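Home | Sites | Safety | Forms | Training

Robot Cell Safety Checklist, Larkitz Packing Site
Last updated: October 9, 2026

Filled in by the shift safety officer, together with one operator from the line. Write "yes," "no" or "see comment." Please do not leave a line empty.

1. Stop buttons can be reached from both sides of the table: yes
Comment: The left one is stiff. Two operators told me they must push with the palm.

2. Floor marking is complete: see comment
Comment: The yellow line is worn near the pallet door. Before the arm came, people crossed there 50 times in a shift, and the habit is still strong. New tape is ordered.

3. Reduced speed when a person is inside the line: yes
Comment: Tested 6 times, it slowed down every time.

4. Cables and base bolts: yes
Comment: No play in the base. The cover of the cable channel was put back after cleaning.

5. Lifting work for people: see comment
Comment: Earlier one packer lifted 900 boxes in a shift. Now the arm takes 593 of them and the packer takes the ones with soft or damaged corners. Backs are better, this I hear from everybody. But the remaining boxes are the difficult ones, and they come without rhythm. I recommend to keep the rotation every hour.

6. Training records: no
Comment: The night shift has the Morkar course only on paper. They have not practiced the restart. Until they do, restart is made by the day shift lead or by the technician on call.

7. Gripper approach to the box: yes
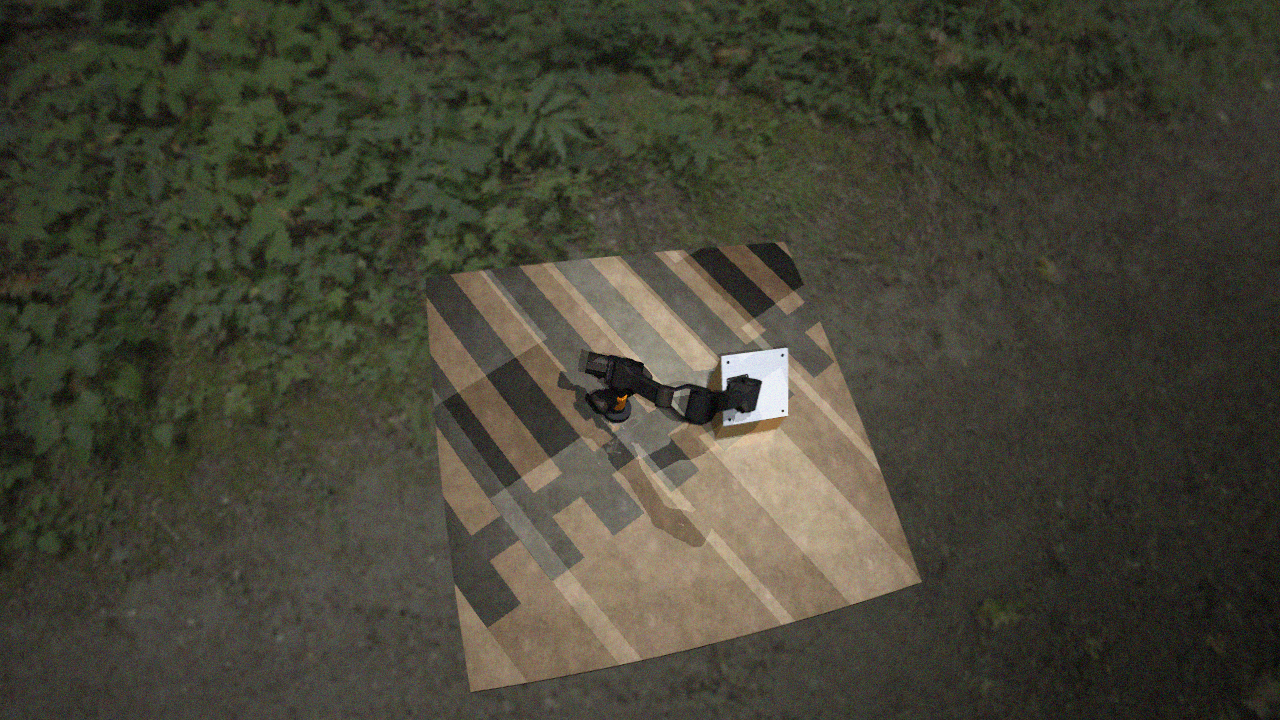

The gripper must come over the top plate slowly, and hands stay away from the plate until the arm is parked. Some operators want to straighten the box by hand at the last moment. I understand them, they did it for years, but it is not allowed.

8. Noise and light at the workplace: yes
Comment: It is quieter than the old line. Two people said they now feel alone at the station. I wrote it here although the form has no place for it.

9. Open points from the last inspection: see comment
Comment: The spare key for the Rebelo cabinet is still missing. Next inspection in December.

Contact: Kemuvia Safety Office | Copyright Kemuvia | Back to top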